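Getting black tea stains and smell out of a reusable bottle lid?

Lucía Rivas
September 17, 2022
I take cold tea on every hike and I love it, but the screw caps on my bottles now smell like an old teapot! The bottles themselves rinse out fine. Is there a trick, or do I just buy new caps?

Vaughn Obi
Don't buy new ones yet! Mix a spoonful of baking soda with warm water, drop the caps in and leave them overnight. In the morning go around the threads with an old toothbrush (the tea hides right up in the grooves) and rinse twice. I've kept the same caps going for years this way and they come out great. If yours have a rubber ring inside, pry it out gently with a toothpick and soak it separately, that's usually where the smell lives.

Ribbed black caps like the one on this lavender bottle don't show stains at all, so go by your nose.

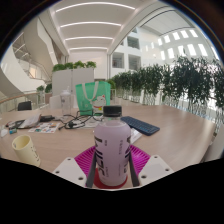 Kaj Bundgaard
vinegar works too, half and half with water, one hour. dont mix it with the baking soda, they cancel out

Nicanor Llorente
Seconding the toothbrush! Also store them with the caps off. I dry mine on the windowsill, and the sun takes care of whatever smell is left. Cold green tea is gentler on everything, by the way, and so good with mint.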